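Still Life at Home: Notes for Session 3
The fruit bowl
8 July 2026

Hello again, and well done for getting through the drapery session in one piece. I had a look through the folders afterwards and there is some lovely work in there, especially from those of you who swore you couldn't do folds. Matvii Palamarchuk's tea towel study is pinned up by the sink if you want to see what can be done with one soft pencil and a bit of stubbornness.

This time we're on to fruit. I know, I know – everybody groans. But I've been teaching this course since we were in the old rooms at Prevville and fruit is still the thing I'd choose if I only had one session with you. It sits still, it's cheap, and you can eat it afterwards.

What to bring

Your usual pencils (2B and softer, please leave the hard ones at home), a putty rubber, and a sheet or two of the cream Sevel paper if you have any left over. If you're painting, a small set of watercolours will do. Hnat Fedoruk has offered to lend out his spare brushes, so ask him nicely.

You'll also want a bowl. Any bowl! I have a soft spot for the ones with a fluted or wavy edge, as they give you so much to look at, but a plain cereal bowl is a perfectly good place to start. Try to avoid anything with a busy pattern on the inside, or you'll spend the whole time drawing the pattern and forget the fruit.

Setting up

Do this on the kitchen side if you can. People tend to carry everything off to a table and arrange it like a shop window, and then it goes stiff. I much prefer a bowl left where you'd really find it, on a tea towel, with the cooker or the bread bin or whatever you've got just behind.

Go for small fruit and mixed colours. Mandarins are marvellous because that dimpled peel breaks the light up into little soft patches, whereas a dark plum gives you one hard white spark and then goes almost black. Put those two near each other and half the job is done for you. Dates are good too, being such a deep reddish brown, and so tiny that they make everything else look bigger.
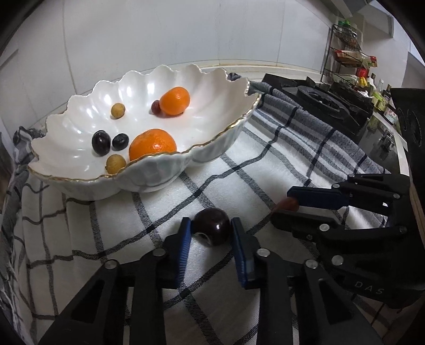 Once you're happy with the arrangement, leave it alone for a few minutes and go and put the kettle on. When you come back you'll see straight away if something is bothering you. Usually it's that the fruit is spaced out too evenly, like buttons on a coat. Let a couple of them touch, tuck a little one behind a big one, and let something lean over the rim if it wants to.

Drawing the bowl first

I'd start with the rim. Put in a light oval for the whole opening, much fainter than you think, and only then go round and add the waves. If you draw each wave one at a time from the left you'll run out of room by the time you get to the right, and the bowl will look as though somebody sat on it (mine did for years).

A white bowl isn't white, of course. Squint at it. The hollows between the ribs will be grey, perhaps a bit blue, and if there's an orange sitting nearby you'll find a warm glow creeping up the side. Keep your brightest bare paper for the shiny bits and tone down everything else, even if only by a whisker.

A gold edge frightens people and it needn't. Leave the gold paint in the drawer. A thin line of yellow ochre, darker in some places and lifted out altogether in others, will look far more like metal.

Then the fruit

Work on the darkest one first. With the plums, mark out the highlight before you put any tone down, then go properly dark everywhere else, and keep an eye out for a bit of purple or red towards the edge. I like a madder for this, and the one Mac Mathúna make is my favourite, but use what you've got.

For the mandarins, please don't dot them all over. Put the dimples in where the light turns into shadow and let the rest go smooth.

The tea towel

Checks and stripes are a gift, as they show you which way the cloth is lying. Follow each stripe until it dips or bends and just draw what it does. There's more on this in the Session 2 notes.

Homework

Two quick pencil sketches and one longer study, 180 minutes at the very most and split up however you like. Turn the bowl a little between the sketches. If you want some reading, the Biltitz book has a decent chapter on ellipses, starting on page 19. Skip the bit on vanishing points for now.

Next time, glass jars. Start saving them, and soak the labels off please.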